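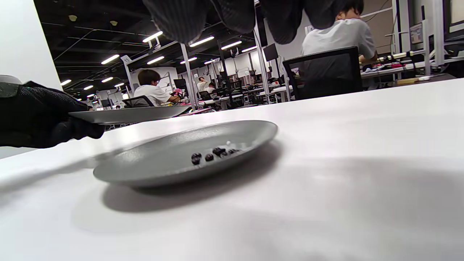 Ravmont Handheld Kit: Build and Bench Review
Posted by Eliécer Salazar, Sunday, June 23, 2024

The Ravmont is a set of parts for building a hand-held gripper with a camera mount. You work it by hand, record what the camera gets, and use the recordings to teach a robot arm the same job. I bought mine with my own money for $672, shipping included, and built it at the Chambi workshop, where I rent a desk. The arm I want to train is at home and is still waiting for a new shoulder motor, so this review covers the kit and not the arm.

What you get

The box holds printed parts, two finger assemblies, a trigger with its linkage, a camera bracket, a bag of screws and a paper manual. The camera is extra. So is a hex driver that fits the smallest screws, and you will want a good one. My bag of screws was short one M3 and had several M2.5s left over.

The printed parts were clean except for the trigger housing, which needed filing on the inside before the pivot would go through. Ravmont sells a spare housing. I would wait until you have tried filing yours.

Building it

It took me 19 hours over three weekends. The manual says one afternoon. Most of the extra time went to the linkage, which has to be shimmed so both fingers close at the same rate. The manual gives this half a page and the drawing is of an older version with a different crank. Emiko Nagano at the next desk had built the Drasusia kit in November and showed me how to set the shims with a feeler gauge. Without that I would have been at it another weekend.

Two notes for anyone starting:

Fit the camera bracket before the trigger guard. The guard covers one of the bracket screws and you will have to take it off again.

Leave the cable clamp loose until the camera is in its final position. The plastic threads strip easily.

On the table

I chose small dry goods and dishes for the bench work because that is what I want the arm to handle in my kitchen. The white table at the workshop is good for this. A gray plate stands out well against it, and a few dark beans on the plate are easy to pick out in the recording, even small ones. The surface does catch the overhead lights, and parts of the table wash out to plain white if the camera is tipped the wrong way. I locked the exposure after the first day and that helped some.

Plates are harder than beans. A plate held nearly edge-on shrinks to a thin gray band, and once it gets close to the lens it hides most of what is behind it. I lost many clips this way before I moved the bracket back to its second set of holes. The view is wider there and the fingers take up less of it, though they still take up more than I would like.

Powder is its own problem. It sticks to the rim of a dish in lumps and stays there through a good deal of tilting. I keep a dry brush at the desk now.

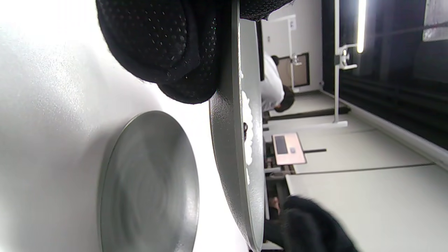 Wear and small faults

I have recorded 400 clips. The trigger spring is as firm as it was on the first day. One finger has picked up a little side play, which I can feel but can't find in the recordings. The screws on the camera bracket work loose, and I check them at the start of each session. Thread lock would probably fix it — I haven't tried.

The handle is too thin for my hand. I wrapped it in bicycle tape. After an hour my wrist is tired, and I stop.

Support

I wrote to Ravmont twice. The question about the missing screw was answered the next day and a packet of them came in the mail. The question about the linkage drawing has had no answer.

Compared with the others

Emiko's Drasusia is lighter and its linkage comes already set, but it costs more and the fingers can't be swapped. The Ika is cheaper than either one. I held one briefly and the trigger felt loose, but it belonged to someone else and may have had a hard life.

I would buy the Ravmont again at this price. If you have never shimmed a linkage, find someone who has before you open the box, or pay the difference for the Drasusia. I'll add to this page when the motor arrives and the arm is running.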